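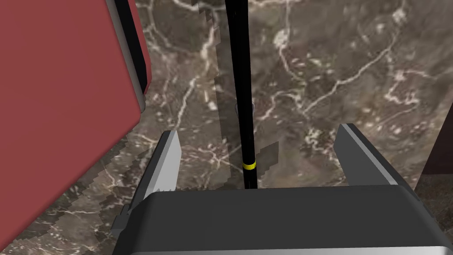 MINUTES -- STAFF MEETING ON THE KITCHEN ROBOT PLAN
Bitetti catering office, 8 March 2022
Present: Athina Chrysikopoulos (chair), Taha Abou Zeid, Lieven Prins, Irina Tănase
Minutes: Imke Janssen

1. Where the trial stands
Lieven reported that all the work so far is in simulation. The Drunus software has logged 213 runs, of which the vendor scores 76 as completed. Taha asked what "completed" means. Lieven said the item was picked up and set down inside a marked area. Taha said that if he put things down inside a marked area one time in three he would have been let go by December. Athina asked that this go in the minutes and moved on.
Irina noted that the vendor's summary leaves out how long each run took. Lieven has asked for this twice.

2. The practice kitchen
The model has two arms, a marble-topped island with a toaster on it, and a yellow table off to the side. Irina said it looks like somebody's house. The Brallier site serves lunch out of a galley where two people can't pass each other, and she wants to see the arms tried in that before anyone talks about shifts. Lieven said a new room model costs extra. Taha wanted to know why it wasn't in the first quote. No answer yet.
Irina also raised small things left lying around. In one view there's what looks like a lollipop and a little tube, both tiny next to the gripper. She spends a good part of closing time picking up stuff like that and would like to know who does it if the arms don't.

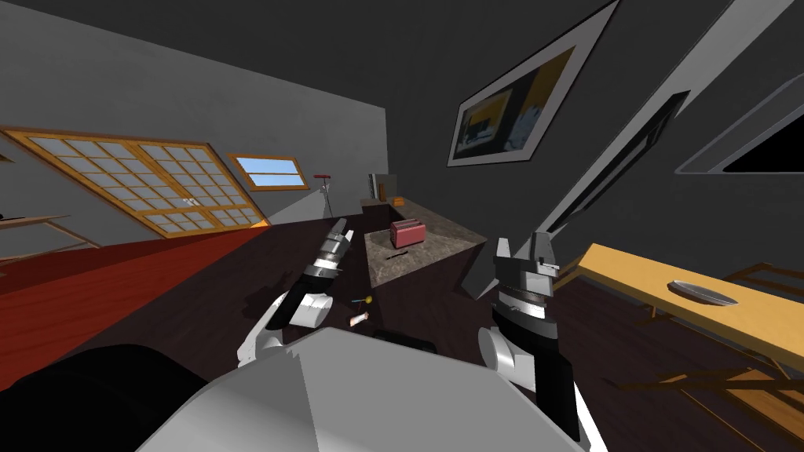

3. Jobs and hours
Athina read the note from the owners: no positions will be cut "as a direct result" of the robot. Taha asked about indirect results. Athina said she had asked the same thing and got the same sentence back.
The draft plan moves 39 hours a week from prep to "supervision." Irina asked what the supervisor does while the arms are working. Lieven said watch, and step in. She said that is prep with your hands tied -- and the draft has it at a lower grade. Lieven agreed the grade looked wrong.
Imke asked who cleans up when something is dropped. The Drunus manual has nothing on it that Lieven could find. In one of the views a small tool, a screwdriver by the look of it, is on the floor below the counter.
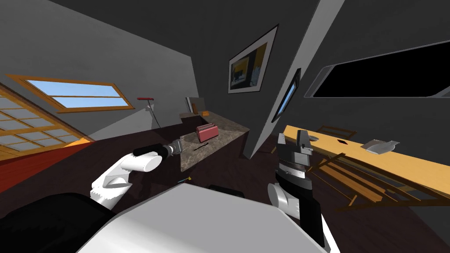 Taha said the same question goes for knives, and he won't sign a safety sheet that has no line for them. Athina will hold the sheet until there is one.

4. Actions
Lieven: run times from the vendor, and a written price for a galley model.
Athina: ask the owners about the supervision grade and the words "as a direct result."
Irina and Taha: list closing tasks at Brallier, with minutes for each.
Deferred: visit to the Rusu depot.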